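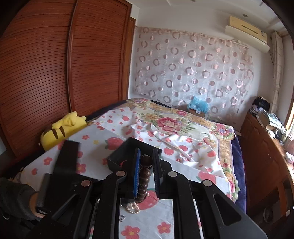

Back from the fair and straight onto the strawberry sheet: the turned wooden piece and the pearly bracelet.

11 March 2021
By the Flatorlow Diary

I had told myself I was only going to look. Every year I say that about the Jilgate craft and household fair, and every year I come home with a bag over each arm and no clear idea of where any of it will go. So the bed became the sorting table again, because the kitchen counter was full of breakfast and the bed was at least made (sort of — the peony comforter was on, with the navy blanket poking out at the side).

The fair is in the old Lacerda warehouse now, past the bus depot. Parking was a pain. I went around the block twice, gave up, and left the car by the feed store, a fifteen minute walk that I didn't mind one bit on the way in and minded plenty on the way out. Admission was 2 dollars, same as last time, and they still stamp your hand with that purple ink that doesn't wash off.

There were 300 tables on the floor plan they hand you at the door. I started at the back, where the woodturners set up, and that was a mistake if you're trying to hang on to your money! One man had a lathe running and a crowd three deep, and the smell of fresh shavings went all the way down the aisle. I stood there much longer than I meant to. My dark brown piece came from the next table over, out of a box of odds and ends. It's all rounded knobs, one on top of the other like a stack of beads, and I have no idea what it belonged to. A chair, maybe? The woman selling them thought a bed rail. I don't care, I love the shape, and it feels so good in the hand that I carried it instead of putting it in the bag.

The bead people were along the windows. Sadano Beads had the biggest spread, with trays and trays sorted by color, and you could sit down and string your own if you were willing to wait for a stool. I was not. I picked the pearly white and gold bracelet off the ready-made rack, tried it on right there, and wore it through lunch.

Lunch, since you'll want to know, was a pork roll and a lemonade from the truck outside. The roll was great. The lemonade was mostly ice.

Afterward I did the quilts upstairs, which I'd skipped the last time. There was a hand-pieced one for 575 dollars that I visited twice, and I'd have been back a third time if the stairs weren't so steep. Worth every cent, I'm sure, but my peonies will have to do. The yellow plush guy with the pointed ears lives up by the wall on that bed and he seems happy enough with the bedding we've got.

If you're going, bring cash in small bills and a bag with a real shoulder strap. The tables by the front door are mostly candles and soap, so you can walk right past those and come back if your nose is up to it. They're doing a smaller outdoor one in June on the same lot, and the bead people told me they've already signed up for it. I still need to find a shelf for the wooden thing.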